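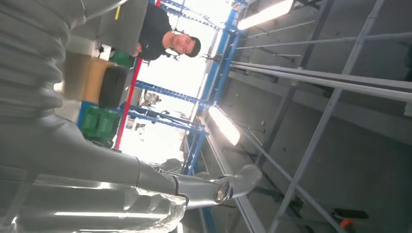

Shelving is the part of the workshop guide I get asked about most, so I've given it a section of its own. This is how I put up and load a Stumeo bay, and I've done enough of them at Dokthorpe to have made most of the mistakes already. I like crates for anything small and heavy, and green plastic ones sitting side by side on blue beams are pretty much my idea of a good shelf (a cardboard box can go up there too, if what's in it is light). Give yourself a free morning. I usually pick a Saturday!

Section 4: Putting up and loading the shelves

1. Clear the floor and sweep it. Grit under a foot plate will have the whole bay leaning, and you'll be hunting for the reason all afternoon.

2. Lay the uprights flat and check that the slots all face the same way. I once got a whole Gilmartin bay bolted up before I spotted one upside down.

3. Stand the first end frame and get someone to hold it. Hook in the bottom beams, front and back, then bring the second frame over to meet them.

CAUTION: Don't let go of a frame that only has one beam in it. It will fall over.

4. Tap each beam down with a rubber mallet until it seats, then push in the locking clips. Every beam gets a clip at both ends.

5. Put a level on the beams and shim the feet until you're happy. Now bolt the feet to the floor.

Note: Our bays are 164 inches long, which needs a center support. Shorter ones don't come with it, so don't go looking for it in the bag.

6. Load from the bottom up. Heavy crates go low and over the beams, with the lighter stuff at elbow height and higher.

CAUTION: The plate on our bays says 2,000 pounds per level, spread evenly. Read the plate on yours and go by that.

7. Label the short side of each crate, the side you'll see from the aisle. I use the wide Timo tape because the narrow kind peels off in the cold.

8. Leave it loaded for 30 days, then go around all the bolts again with a wrench. Mine nearly always take another quarter turn, mostly on the window side.

If a beam has a bend in it, take it out and order a new one. Straightening them is covered nowhere in this guide, and please don't try it.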